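About Us

Bavent Monitor is an independent news service covering returns, minority rights and local government in places recovering from conflict. We publish short news reports, court summaries and longer background pieces in English. Our office is on the second floor of the Seneviratne Building, and most of our reporters work from the towns they cover.

Who we are

The service was started by Farzana Jayasinghe and Luzius Koller, who had both worked as wire reporters and wanted to keep following stories after the first week of coverage. It began as an email bulletin sent to 62 subscribers, mostly lawyers and aid workers. The bulletin still goes out every morning and is still free.

We now have a staff of 15. Farzana is editor. Luzius runs the courts desk, which follows war crimes trials, property claims and compensation hearings. Percy Huaranga edits the returns pages, and Habibur Abeysekara is responsible for translation and for the archive.

What we cover

Our main subjects are displaced families and the homes they left, missing persons cases, local elections in mixed towns, and the protection of religious and burial sites. We also report on anniversaries, but we try to say what has changed since the last one -- how many claims were settled, which roads reopened, who is still waiting.

We do not run opinion columns. Statements from governments and parties are reported as statements, with the name of the person or office that made them.

How we are paid for

Reader subscriptions to the archive cover part of our costs. The rest comes from the Voren Fund, which gives us a grant each October and has no say in what we publish. We do not take money from governments, political parties or security contractors. Any single donor can give up to 200 euros a year without being named; larger gifts are listed on the Accounts page.

Corrections

If we get something wrong, write to the corrections desk and Jahangir Thambiah will reply within 6 working days. Corrected reports stay online with a note at the top. We do not remove articles on request, although we will take out the name of a private person where there is a risk to their safety.

Reprints

Local papers may reprint our reports with credit and a link. For books, film or broadcast, please ask first.

Page last updated 2023-06-23

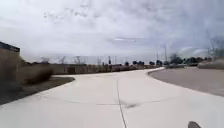
A concrete path beside a planting bed.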